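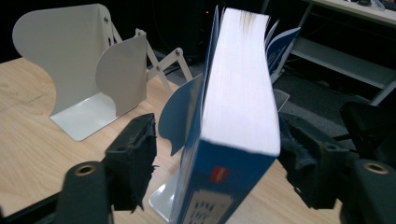 Stenholm Reading Stand: Review for Branch and Study Room Use

Summary of findings

The Stenholm is a folding tabletop stand for books, sold in a single size and two finishes. The Clomalville Library Service placed it in the study rooms of 3 branches and kept it in daily use from January to May. The stand holds most books firmly and at a comfortable angle. It is less successful with heavy paperbacks, and the page clips are stiff when new. We recommend it for adult study rooms and for staff desks. We do not recommend it for children's areas.

Background

For several years the service has supplied a wire stand made by Lam. The Lam stand is light and cheap to replace, but its rear leg bends after a few months, and readers have told branch staff that it slides on smooth tables. When the last order ran out, the service agreed to look at other products before buying again. The Stenholm was chosen for review on the basis of price and the length of its warranty.

The stands were bought at the ordinary retail price. The maker had no part in the review and was not told that it was taking place.

Construction

The Stenholm consists of a flat back panel, a ledge along the bottom edge, and a hinged leg that locks into one of several slots. Two clips, one on each side of the ledge, swing inward to hold the pages down. The whole unit folds flat and can be stored upright on a shelf between books. This was welcomed at the Fovidham branch, where storage behind the desk is limited to one narrow cupboard.

The stand weighs 900 grams. Some readers found this heavy for carrying between floors, but the weight helps it stay in place. Rubber strips on the base gave good grip on every table in the three study rooms, including the polished ones at Fovidham that caused so much trouble with the Lam.

The hinge is the best part of the design. It moves smoothly, locks with a clear click, and showed no looseness at the end of the review period. The finish on the ledge wore less well. By May the front edge had lost its color in several places where books had been slid on and off. The wear does not affect use.

Use with hardcover books

Hardcover books of ordinary size sit well on the stand. The ledge is deep enough for a thick reference volume, and the clips hold the pages without covering the text. Large art books overhang the panel on both sides, though they remained steady at the lower angles. At the steepest setting, a large book may tip forward if the reader leans on the table. Branch staff now set the leg in a middle slot before the stand is handed out, and few readers change it.

Use with paperback books

Thick paperbacks are the hardest test for any reading stand, and results here were mixed. A paperback that has been opened many times will lie back against the panel and give no difficulty. A newer one, with a tight spine, pushes against the clips and tends to close from the outside in. Near the beginning or end of a long book the problem is worse, as nearly all of the pages are stacked on one side and the clip must hold them alone.

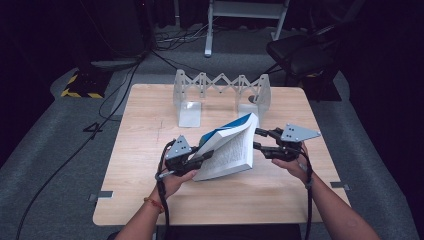
The clips can be set outward by a small amount to allow for this, but the adjustment calls for a coin or a flat screwdriver and is not described in the printed instructions. We found it by chance. Once the clips had been reset, a tight paperback stayed open in most cases, although turning a page still required both hands: one to lift the clip and the other to move the page beneath it. Readers taking notes found this tiresome. Several gave up on the clips and used a ruler laid across the ledge, an arrangement the Lam stand also seems to encourage.

Readers should be asked not to force a new paperback flat in order to fit the stand. The binding may crack, and the cost of a replacement copy will often be more than the stand is worth. This advice has been added to the card kept at each study desk.

Comfort

The raised angle was well liked by readers who spend long periods at a desk. Comments left at the three branches mentioned less strain on the neck and more room on the table for a notebook. Taller readers would have liked the panel to sit higher. A box placed under the stand solves this but removes the benefit of the rubber strips, and staff have asked that it not be done.

The clips were a concern for readers with limited strength in their hands. When new they are stiff, and at one branch staff were often called upon to open them. They loosened after several weeks of use. The service will continue to keep a few Lam stands at each branch for readers who prefer a stand without clips.

Care and cleaning

A damp cloth is sufficient. Spray cleaners left a cloudy mark on the lighter finish, and we suggest ordering the darker one. Dust gathers in the slots behind the panel and can be removed with a dry brush. No parts broke during the review. Replacement clips are sold in pairs, but a replacement leg is not offered.

Price and supply

The Stenholm costs 60 dollars, which is a good deal more than the Lam. Given the condition of the hinge after months of daily use, the service regards the price as fair. Delivery was prompt for the first order and slow for the second — one carton reached Clomalville without its instructions, and these were sent on later.

Recommendation

Approved for purchase for adult study rooms and staff desks, in the dark finish. Branches may order up to 2 stands each from the current equipment budget. The clips should be reset before the stands are issued, and the study desk card should be placed with each one.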